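Ollham Library to extend opening hours and add study places from May

Ollham Library will stay open until 8pm on two evenings of the week from May, following a review of how residents use the building. The ground floor reading room will also be rearranged to provide additional study places, and the local history collection will move to the first floor.

The review was carried out over the winter by the library service and covered the lending desk, the children's area, the public computers and the rooms available for hire. Residents who replied to the survey asked most often for later closing and for somewhere quiet to work once schools and colleges have finished for the day. Requests were also received for a longer loan period on large print and audio titles, and this will be introduced at the same time as the new hours.

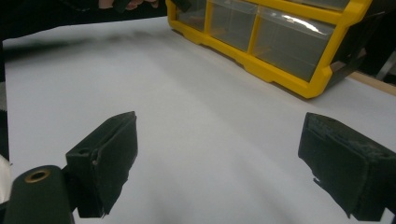
Page last changed: May, 9.40am

The present morning opening time will not change. On the two late evenings the lending desk will be staffed until 7.30pm, after which books may be borrowed and returned at the self-service points. Children under the age of 12 must be accompanied by an adult after 6pm.

When the work in the reading room is complete there will be 75 study places in the building, including those on the first floor. Places cannot be reserved, except during the summer examination period, when a booking sheet will be kept at the enquiry desk. Power sockets will be fitted along the north wall, and readers are asked not to run cables across the aisles.

The local history collection includes parish maps, rate books and bound copies of the town newspaper. It will be closed to readers for two weeks while it is moved. Items needed during this time may be requested in writing, and staff will do what they can to make them available at the Graltell branch. Microfilm cannot be supplied at Graltell, as the branch has no reader.

The mobile library will continue to call at Fikre and Pirero on its usual days. The stop at Pirero will move from the church car park to the lay-by opposite the village hall until resurfacing has finished. Borrowers who are unable to reach the new stop should speak to the driver or telephone Ollham Library, and a home delivery will be arranged where possible. 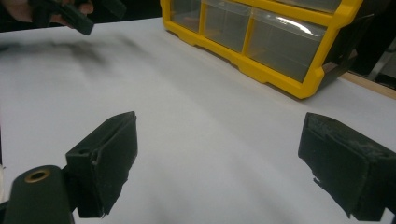
Communications Officer, Ollham Library Service

Charges for hiring the meeting rooms remain as they were. Groups with a regular evening booking have been written to separately and need take no action unless they wish to change their time. New bookings for the late evenings will be accepted from the start of the month, and forms can be collected from the enquiry desk or from the Graltell branch.

Items on loan that fall due during the reading room work will be renewed automatically, provided that they have not been requested by another reader. Reserved books will be held for two weeks in the usual way.

A printed timetable showing the new hours at Ollham, the hours at Graltell and the mobile library stops is available free of charge at both branches. Large print copies may be had on request.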